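Been reading kitchen "hacks" again and I am in a mood. A thread on sinks, racks and the great rinse-first question. Mute me now if you value your evening.

1/ The claim going round is that a roll-up rack over one half of a double sink "replaces your draining board". Caroline Laizer has a whole newsletter on it. Replaces it for whom? Someone who owns two mugs?

2/ To be fair to the thing, it does let the drips go straight into the basin, so there's no puddle creeping along the worktop towards the toaster. I'll grant it that. I won't grant it the word "revolutionary".

3/ Where it goes matters more than which one you buy. Over the smaller basin, with the big one left clear for actual washing. Put it over the big one and you'll be lifting it off every time you want to fill a pan.
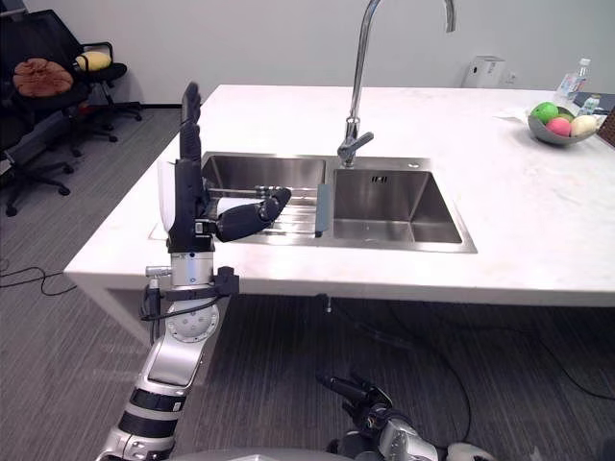
4/ Next up, price. The Rulon one is £15. The Tridside one is more than twice that and comes with a leaflet about "flow". It's a row of rods. I've read the leaflet twice and I still couldn't tell you what flows.

5/ Someone asked about the Fluseo, which claims to hold 97 plates. Stacked how? In a tower, up to the light fitting? I wrote to them in October asking for a photo. Still waiting.

6/ Also sceptical of anyone who says a rack like this is fine for glasses. Tall glasses on round rods wobble. Put them on a folded tea towel like your gran did and stop buying things.

7/ Now the bigger one. "If you have a dishwasher you don't need a rack at all." I hear this from people whose dishwashers must be the size of a van. Mine is always either full of clean things no one has put away or full of dirty things waiting for company.

8/ And then there's the stuff that won't go in. Wooden spoons, the good knife, the frying pan, that jug with the glued handle. Where do those dry? On the draining board you threw out because a newsletter told you to.

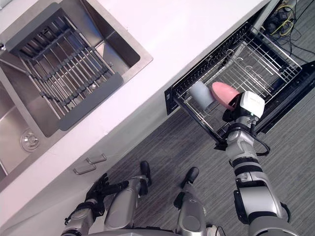 9/ Loading is where people really lose their heads. I've seen diagrams with arrows. The Mwaipopo guide runs to 217 pages, roughly half of them on cutlery. My own system is to start somewhere and keep going: a grey cup near the front, leaning a bit, something small and pink going in next to it, with rows of prongs still to fill. A cup with a slight lean is fine by me as long as the open end faces down. If it faces up you've made a small pond, and you'll tip it down your sleeve later.

10/ Do you rinse first? I don't. I scrape. Every time I say this I get told about filters. Yes, I clean the filter. It takes a minute and it's disgusting and then it's done.

11/ Bowls are the one place I'll take advice. They nest if you let them, and a nested bowl comes out with porridge welded to it. Leave a gap, even if it means a second load. I resent this but I've tested it on a lot of porridge.

12/ Several replies already saying I should try a single big sink. I had one in the last flat. The minute a saucepan was soaking in it you couldn't wash an apple. Two basins, please, even if one is on the mean side.

13/ So would I buy a roll-up rack? The cheap one, yes - if you've got the second basin to spare and you keep somewhere else for the pans. The dear one, no. And if it arrives with a leaflet, use that to line the veg drawer.

14/ No, I won't be doing washing-up bowls next. I've seen what happens in those replies.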